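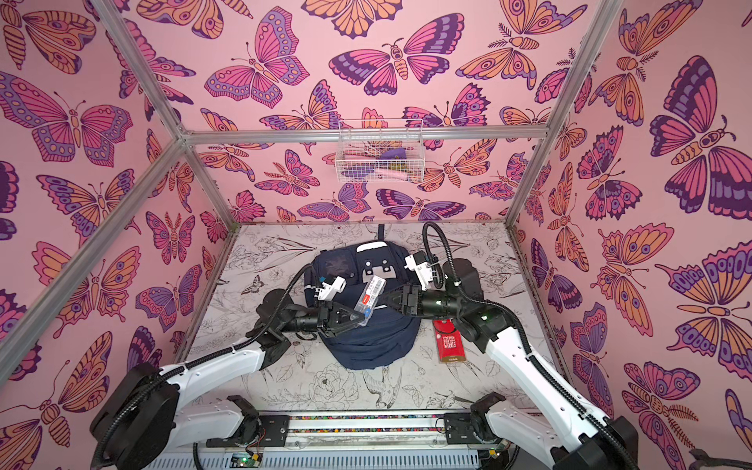 *Two arms, one small plastic box and a navy backpack, in the butterfly booth.*

# Booth rules: frequently asked questions

Applies to all two-arm booths at Nolholm and Ploddale. Last revised in May, after the business with the zip.

**Who is allowed inside the rails while the arms are live?**
No one. Your sleeve counts as you.

**What if an item falls somewhere the arms can't reach?**
Stop both arms, wait for the controller to say so, then fetch it. A broom handle is not an approved tool, however long you've owned it.

**Can both grippers hold the same item?**
Only during a handover. The receiving gripper closes first and the giving one opens second. People who prefer the other order are welcome to sweep up.

**How long can a handover take?**
Up to 17 seconds. After that, mark the run as failed and start again. We have 2,137 runs on the books and can live without yours.

**May I tidy the cables?**
Leave enough slack for the full reach of the arm. Cables that look neat at rest tend to come out of their sockets at full stretch, usually at ten to five.

**Do I have to keep the patterned walls and floor?**
Yes. The Vaston booth is plain grey if you need a lie-down. Swaps go through the booking sheet.

**What may go in a bag?**
Anything on the Cortés list, currently 136 items. No liquids, no blades, no lunch.

**How many failed runs before I report it?**
3 in a row. Write down what happened, and leave out whose fault you think it was.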